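Speaker notes – "The bag under the sink"
Talk for the Skivovmont household evening, 11/17/25

Slide 1. Title

Wait until people have their tea. Say good evening and thank you for the invitation. Say that I will speak slowly, and that they may stop me if a word is wrong or strange.

My subject is rubbish bags. I know that it sounds small. But each of us touches one nearly every day, and most of us have had one open on the stairs. Ask for hands: who has had a bag break on the stairs? Wait for the hands.

Slide 2. Where I come to this subject

I look after the kitchens and the waste rooms at Mahama, which is a house of 34 flats with one shared kitchen on each floor. When I started, every floor bought its own bags. Some were too small for the bin, some were so thin that people used two together. In the cupboard of the second floor I found three opened rolls and no one could say which was for which bin.

I do not blame anybody for this. When you stand in the shop, the packets look the same, and the numbers on them are not easy.

Slide 3. The size

Speak about litres and centimetres. The packet gives the litres, but the bin is measured by its rim. Take a string, put it round the rim, and divide by two. This gives the width of the bag when it lies flat, and you add a little for folding over.

Our kitchen bin has a rim of 178 centimetres if you measure with the lid frame, so the half is 89. (Write this on the board, people like to see the sum.) The old bags were 80 wide. They did go on, but only with pulling, and a bag which is pulled hard at the top will tear at the top.

Pause. Somebody will ask about square bins. The string works for them too.

Slide 4. How thick

A thick bag is not needed everywhere. For paper and dry packaging a thin one is enough. For the kitchen, with bones and tins, take the thicker one. For the bathroom I use no bag at all at home, I wash the bin. Some people do not like to hear this. Smile and go on.

Do not spend more than three minutes here. In October at Fokiren I spoke too long about thickness and there was no time for the questions.

Slide 5. The closing

Three ways: the plain bag with a knot, the bag with four ears, and the bag with a drawstring. The plain one is the cheapest, but you lose a hand of height for the knot, so people fill it too full and then cannot close it. The ears are good for heavy bags. The drawstring is the one I chose for Mahama, after the people on the first floor tried all three.

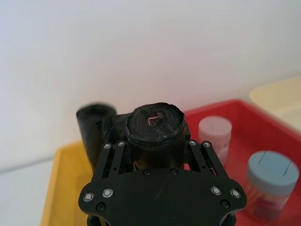
The roll itself also deserves some words, and I find that people do not look at it. Before you tear anything, look at the end of the roll, where all the layers come together. If there is a string in the bags, you can often find it there, like the little red-pink hook lying in the middle of this black one, and then you know what you have bought even when the packet is long gone. I now teach this to every new tenant, because in our cupboard the packets disappear in the first week. Black rolls are hard to tell apart from the side. From the end it goes faster.

Slide 6. Storing and tearing off

Keep the roll standing, in a jar or in a cut milk carton, and not lying at the back behind the cleaning things. Pull from the outside and tear along the line with a short, quick movement, one hand flat on the roll. Slow pulling makes the plastic long and the line goes crooked.

Show this with the roll I have brought. Tear two, give one to the front row. Let them find the opening. It is always good for a laugh, also for me. The tip: rub the edge between two fingers that are slightly wet.

A few people put the whole roll in the bottom of the bin, under the bag in use. It is practical until the first leak. My sister house, Enine, did it for a year and has gone back to the cupboard door.

Slide 7. What it changed for us

We now buy two kinds only, for all floors together. In the first half year the cleaner wrote down 29 broken bags. In the second half year it was nine. I did not study this properly, so please say it as I say it: the cleaner wrote it down.

The cupboard is also easier to keep in order – one jar for kitchen, one jar for paper, a label on each.

Slide 8. Questions

Likely ones: compostable bags (they are good for peelings, but change them every second day), smell (newspaper at the bottom), and price per bag (divide at the shelf, do not trust the big packet).

If there is time, hand out the strings so that people can measure at home. The strings are in the side pocket of my bag. Collect the tea cups before leaving, the hall must be free by nine.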